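3.2 砧板类拼条木制品的胶缝与色差：现场记录

本节承接3.1的取样说明，讨论拼条板材在家庭使用中的变形和表面变化。前人文献多谈整木，拼条的较少，谈到厨房小件的更少。Girkport一地的旧作坊账册里倒是有一些零碎记载，Samah Soliman整理过其中一部分（未刊），本文只引用与胶缝有关的几条，其余从略。

先说材料。受访作坊惯用浅色木条作主体，间以深色条，横向胶合，压紧，静置，再刨平。深色条的位置各家不同：有的只放一条在边上，有的两端都放，有的干脆不放。Refugio Ochoa的解释是“好看”，Hnat Stasiv则认为深色条当初是边角料，舍不得扔，后来才成了样式。两种说法没有账册可以佐证，先并列在此。

胶的问题比较麻烦。Toldale的作坊早年用动物胶，换胶的时间说法不一，访谈里前后矛盾的地方不少。动物胶怕潮，用久了缝会开，这一点几位师傅都同意；至于换胶以后缝还开不开，意见就分了。Mendoza的看法是缝开不开主要看木条含水率是否一致，胶是次要的。他自己的做法是木条进屋以后先码放，不急着上胶，码放多久凭手感。手感这种东西不好写进论文，但又绕不过去，后文4.1再谈。

纹理方向也要提一下。拼条时相邻两条的年轮弯向应当错开，这是教科书写法。实际作坊里未必照做，忙的时候拿到哪条算哪条。Ochoa说错开的板子“脾气小”，不错开的隔年会拱。我们在样本里没有看到很清楚的对应关系，可能是样本的问题，也可能是保存条件差别太大，把别的因素都盖过去了。

样本的登记办法：每块板记来源、用途、清洗习惯、存放位置，再记胶缝和表面。用途一栏由使用者自己填，填得很随意，“切菜”“垫锅”“什么都干”都有。清洗习惯一栏更乱，有两户前后两次填的不一样。没有强行统一，照录。

表面分级沿用Villalobos作坊的老办法，即不用仪器，拿手背蹭，拿斜光看。斜光看得见的划痕记“浅”，指甲能挂住的记“深”。这个办法粗，但重复性比预想的好，2位记录人各自独立打分，分歧集中在旧板上，新板基本一致。 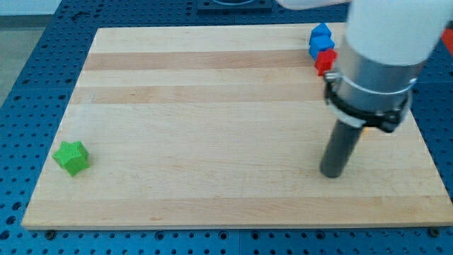

本页最后修改：11月11日

图4 浅色拼条木板，横向间有较深的棕褐色条。

色差方面，图4那种浅色底配深色条的做法，在Celton一带的样本里最常见。浅色条整体偏奶油色，到米色为止，再深就归到另一类了。深色条有偏粉的，也有偏黄褐的，同一块板上不一定一致。Carla Matar建议按色卡分，我们试过，放弃，原因是灯光不同读数就跑，室内和窗边差出整整一级。最后仍按文字描述归类，附录B有对照表。

木纹里天然的褐色小斑要和使用痕迹分开登记。刚开始没有分，后来返工重登了一遍，费时。区别的办法：天然斑顺着纹走，边缘柔；使用留下的污渍多半不理会纹理，边缘有时发硬。例外当然有，油渍渗进早材以后也会顺纹散开，这种情况记“存疑”，不进统计。

关于变形。拼条板的翘曲主要来自两面受湿不均。家庭里最典型的做法是洗完平放在台面上晾，底面不透气，上面先干，板子就往上弯。立着晾的好得多。受访的使用者大多知道应该立着晾，也大多没有立着晾，问起来就说没地方放。这一条在访谈录音里反覆出现，编码时单列为“空间不足”。

我们做了一个小的对照：同一批板子，尺寸相同，一组平放一组立放，连续观察20天，每天同一时刻用塞尺量中部间隙。平放组的间隙先大后小，末尾又有回升；立放组基本平稳。数据见表6。要说明的是屋里湿度没有控制，10月中间下过几天雨，回升可能和这个有关，不敢下定论。

上油的影响另做。矿物油、核桃油、蜂蜡混合物各试一组。核桃油颜色压得最重，浅色条明显变黄，深浅对比反而小了，有使用者不喜欢。蜂蜡组手感最好，但遇热水以后发白，要重新擦。矿物油居中，没什么可说的。Stasiv坚持认为什么油都不如勤用，板子放着不用才坏得快，他家里那块旧板确实平整，不过那块板我们没有量到含水率，他不让扎针。

打磨的次数与板厚有关系。作坊接旧板翻新，一般先用粗砂找平，再上200目，之后各家自便。Toldale的师傅到这里就收手，说再细的砂没有意义，吃进油去都一样。Villalobos那边还要再走一道更细的，理由是客人用手摸。每翻新一次板子就薄一层，深色条如果靠边，倒棱时容易被磨窄，看上去左右或前后不对称，登记时不要误记成原始设计。我们就误记过，已在表5脚注更正。

另有一个小问题，深色条和浅色条的硬度不同，刀痕分布因此不均。较软的条先凹，斜光下能看到很浅的起伏。使用者一般察觉不到，只说“切东西有点跳”。这个说法在Girkport和Celton都有人提到，措词几乎一样。是否与条宽有关，目前材料不够，留待3.4节结合断面测量在讨论。

本节材料的局限：样本以愿意受访的家庭为主，板子保养得偏好；坏得厉害的多半早扔了，进不到登记表里。作坊一侧也有同样的偏向，关掉的作坊没人可问，只能靠账册，而账册里只记买卖，不记手艺。3.3节转入价格与木料来源，会再用到Soliman整理的那几页。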